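What the Hands Know
Opinion

I worked the packing floor at Kirkby for 18 years before my knees sent me upstairs to the training office, and I still think of myself as a packer when somebody asks at a wedding. So when people hear that our company has started teaching robots to pack, they tend to lean in and ask me, kindly, whether I'm worried. I usually give them a longer answer than they wanted. I'm going to give it here too, so pour yourself something.

First, how it works, for anyone who pictures steel arms rolling in overnight and everybody out on the sidewalk. That is more or less what happened at the Clorkau plant when I was young, with the bottling line, and my uncle never quite forgave it. Ours has been slower and stranger. The people on the project go into a room with a table and work with hand-held grippers, picking things up and putting them down again, and the recordings go off to Cusumham, where the engineers are. The idea is that a machine can learn the motion from a person who already has it. Our name for the machine is Vlad, after nothing in particular that I've ever been able to find out.

Now, you would think handling a gripper would be easy for someone who has folded tissue paper around glassware for most of her adult life. I was terrible at it! You have two stiff fingers where you used to have ten soft ones, and everything you know about pressure has to travel down through your wrist. I dropped more in my first morning than I had in the previous ten years. The younger ones got it by lunch, and were very sweet about mine.

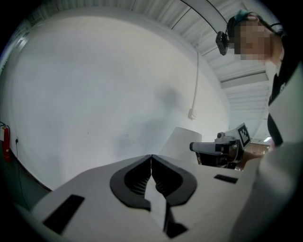 What I noticed after a while, though, was how much people began to talk about their own work. A packer doesn't normally explain how she knows a box is going to bulge. She just takes something out and turns it sideways. But once you have to do it slowly, with a clumsy tool, you start hearing yourself say things like "no, I always go in from the short side," and the person next to you says she never does, and there you are at three in the afternoon having a real argument about a thing you've both done for years without a word. I loved those arguments. I learned more about my coworkers' skill in one February than I had in all the time I stood beside them.

And that brings me to my complaint, because I do have one. The company collected 3,000 recordings from our people over the winter, and those recordings are worth something, or they wouldn't be wanted. The folks who made them were paid their regular hourly rate, the same as for taping cartons. I don't believe anyone upstairs meant to be stingy. I think they looked at it and saw packers packing, and so they paid for packing. But teaching is a different job from doing, as any of us who have trained a new hire can tell you, and we've always paid a little extra for training new hires.

I'd like to see that extra paid, and backdated. I'd like the people whose hands are in those recordings to get first pick of whatever jobs come along with the machines, the minding and fixing and setting up, and to be given proper hours to learn them. I'd also like them to be able to say no to a session without it following them around. None of this seems like very much to me, set beside what a machine costs.

As to whether I'm worried, yes, some. There are 3 stations marked for Vlad next year, and the people at those stations have been promised other work in the building, and I believe the promise as far as it goes. It goes one year. My uncle's went two. The bottling line didn't need anything from my uncle, though. It just came. This one needs us to show it how, at least for now, and I'd like us to do our asking while that's still so.

I'm back in the room next month for another round. I've gotten better with the gripper, and I go in from the short side.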